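# Putting the slides back on the rack

You own a shoe rack. The slides live on the floor anyway. This takes roughly five minutes, longer if you stop to argue.

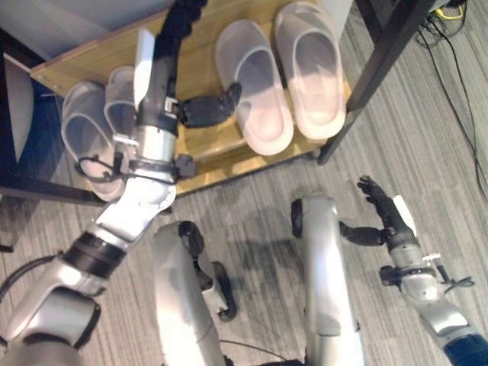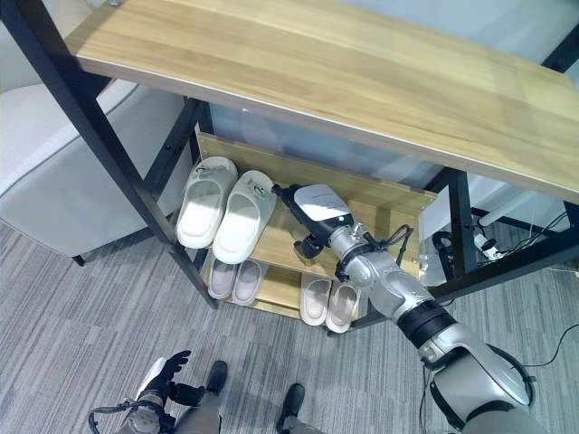 1. Find both halves of each pair. Check under the sofa.
2. Wipe the soles with a damp cloth. Skip this and you'll be wiping the shelf in October.
3. Set each pair side by side, straps level. Near enough will do.
4. Keep the everyday pair where you can reach it half asleep.
5. Leave a gap between pairs, or one nudge shifts the lot.

Repeat on Monday.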